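Moving Your Notes to Imby: Frequently Asked Questions

Can I bring my old notes over from Drunar?
Yes, and it's easier than you'd think! Open Drunar on your computer, go to Settings, then Export, and save everything as one archive. In Imby, tap Import and choose that file. Folders come across with their names intact, which makes me very happy every time I do this.

How many notes can I import at once?
The limit is 1000 per archive. If you have more, split them by folder and run the import again. Imby skips duplicates, so a little overlap won't hurt. 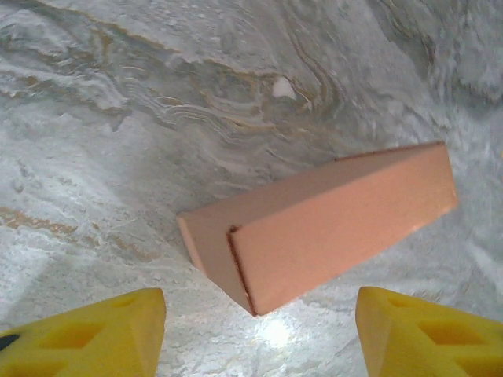
Attachments travel with the notes as long as each one is under 30 MB. Anything bigger shows up as a gray link, and you can add the file by hand later.

Do I need the same email address on both apps?
Nope! Use whichever you like.

My tags are missing. What happened?
You probably exported as plain text. Go back and pick "Full archive" (it's the second choice in the menu), and your tags should show up nicely.

Will this work on an older phone?
You'll need Imby version 19 or later. If yours won't update, do the import on a computer and then sync – the notes land on your phone all the same.

Can I keep using Drunar too?
Sure, but the two apps don't sync with each other. I kept both going until September and then happily switched for good.

Divina Enriquez
Updated Wednesday, July 10, 2019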